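Equipment > Sewing and Notions > Presses and Setters > Reviews

Prorkex Bench Snap Press: Review for Member Workshops

November
By the Equipment Desk, Jafri Sewing Library

The Prorkex Bench Snap Press is a hand-operated lever press for setting plastic and metal snaps in garments, bags and household sewing. It is sold by Grurkix as a kit, with three die sets, a tapered awl, a small parts tray and a box of assorted snaps. The library purchased one kit at the full retail price of $107. Grurkix was told that a review would be published and did not see the text in advance.

Members have asked for a bench press to replace the hand pliers now in the lending collection. Pliers are adequate for a bib or a pencil case. They are tiring over a full row of closures, and members with limited grip strength have reported uneven results. The purpose of this review is to determine whether the press should be offered at the library's open tables and whether it can be recommended for home use.

Assembly and instructions

The press arrives in two parts, the frame and the lever, joined by a single bolt. The bolt should be tightened with the wrench supplied and checked again after the first hour of work. On our unit it had loosened slightly by that point and held firmly afterward. The printed instructions are clear on assembly and weak on die selection. The die sizes are stamped on the underside of each die, where they cannot be read once the die is seated, and the chart in the booklet uses a different numbering system from the one on the snap box. The desk has prepared its own chart, which will be kept with the unit.

Setting quality

On plain woven cotton, canvas and light denim, the press gave consistent results. Caps sat level, posts were flattened evenly, and the closures opened and closed without dragging. Two layers of quilting cotton with a light interfacing produced the best work of the trial.

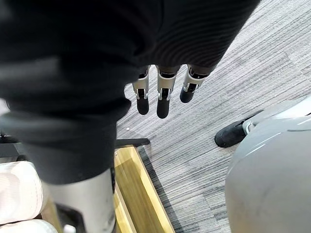

Knits are a more demanding test for any snap setter, and the Prorkex is no exception. The post must pass between the loops of the fabric without cutting them, and the cloth must not be stretched as the lever comes down. Jersey was satisfactory with a scrap of woven tape behind each snap. Rib knits required greater care. A dark knit sleeve with fine horizontal ribbing, such as the black one shown, gives the sewer very little contrast for marking, and chalk tends to settle on the ridges and disappear when the fabric relaxes. Thread tacks are the better method on cloth of this kind. The supplied awl has a good point and parted the loops cleanly in nearly every case, although its handle is short.

Snaps set in rib without any backing pulled loose during our opening and closing trial. Those with backing did not. Members who wish to fit snaps at a cuff should plan for a facing when cutting out, as it is difficult to add one neatly later.

Handling larger work

The throat of the press is shallow. A placket near the edge of a garment presents no difficulty, but the center of a cushion cover cannot be reached without gathering the cloth behind the post. The base has four rubber feet and stays in place under normal pressure.
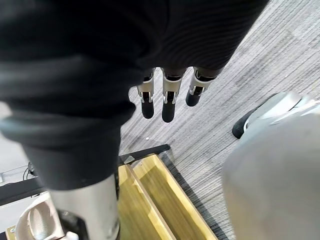

The more serious limitation is the lack of any support for the work in front of the die. There is no shelf or extension table, and Grurkix does not offer one separately. With a shirt front this is a minor matter. With a coat or a blanket, the weight of the cloth pulls on the area being set, and the cap may shift before the lever closes. Heavy knit is the most troublesome: charcoal-gray ribbed fabric hanging in deep folds toward the carpet, as illustrated, is the type of load that should be lifted and supported level with the die before any snap is placed. A stack of books or a folded towel will serve. We would prefer that the manufacturer supplied a proper shelf.

Durability

The desk operated the lever through 2,000 cycles over the trial period, using sample strips of canvas and jersey. The return spring showed no loss of tension. The middle die developed a slight burr on its rim, which was removed with fine abrasive paper and did not mark the caps. Replacement dies are available from Grurkix as a full set only.

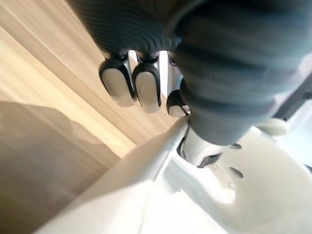

Placement of the press also deserves attention. It needs a firm table at elbow height, with clear space to the left for prepared pieces and to the right for the parts tray. The tray is molded in dark gray plastic, and dark sockets are hard to find in it. A pale, fine-grained wooden surface like the one pictured is well suited to sorting, as both the small parts and any dark ribbed material stand out plainly against the beige. Members working on patterned cutting mats lost sockets more often. A sheet of white paper in the bottom of the tray is a sufficient remedy.

Comparison with the Zendisport hand setter

The Zendisport setter, already in the collection, costs $51 and is the more portable tool. It reaches farther into the body of a garment and stores in a drawer. Its dies are less rigid, and caps set with it were more often tilted. For occasional repairs the Zendisport remains adequate. For repeated work on woven cloth the Prorkex is clearly superior in both comfort and finish.

Recommendation

Approved for the open tables, with the desk's die chart and a supply of woven tape to be kept alongside. Approved for home use by members who sew closures regularly. The press will not be added to the lending shelves at present on account of its weight. Reservations for the bench may be made at the front counter.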